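Brerent (job queue library)

Brerent is a small background job library for Python web apps. I've been writing this entry for our wiki on and off since June, so forgive the places where I wander. I use it every day and I'm fond of it, which you will notice!

Origins

Silviu Ciobanu wrote the first version to send password reset emails without making the page hang. It lived in one file, 336 lines long, inside a shop app called Trullura. Sarita Bhardwaj pulled it out, gave it tests and a name, and put it up as its own package. I still have the single file on my laptop and I go back to it when the modern code confuses me.

How it works

You mark a function as a job, call it the way you always did, and Brerent writes a row to a table in your database. A worker process picks up the row and runs the function. The queue is a plain table, so you can open it with any SQL client and poke around (I do this far more than I should).

Each row holds the function name, the arguments as JSON, a state and a run-after time. Workers lock a row before they touch it, so two workers won't grab the same job. If a worker dies halfway, the lock expires and the job goes back in line, and that means your jobs need to be safe to run twice. I learned this one Sunday when a customer got the same invoice over and over.

Retries

A failed job gets 2 more tries by default, with a longer wait before each. After that it's marked dead and stays in the table until you clear it. Tshepo Shabalala added a command that prints dead jobs grouped by error, and it's the first thing I run in the morning. My record is 1177 dead jobs from one mistyped hostname.

Version 2

The second major version dropped pickled arguments and went to JSON only. People grumbled, me included, as I had date objects going through the queue all over the place. Noel Umali wrote the migration script. It converted 1326 waiting rows for me and choked on a single one, a job with a file handle in it, which was my own silly fault.
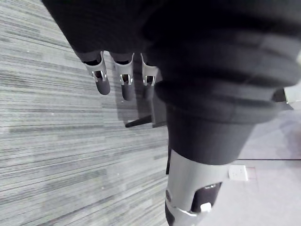 Related tools

Dotov is a web dashboard that reads the same table and shows queue length and run times. Anathi Mathebula maintains it, and she's quick with bug reports. Vídalín is a scheduler that drops rows into the Brerent table on a cron-style timetable. I run both, though Vídalín's time zone settings still trip me up, so set everything to UTC and convert when you display it.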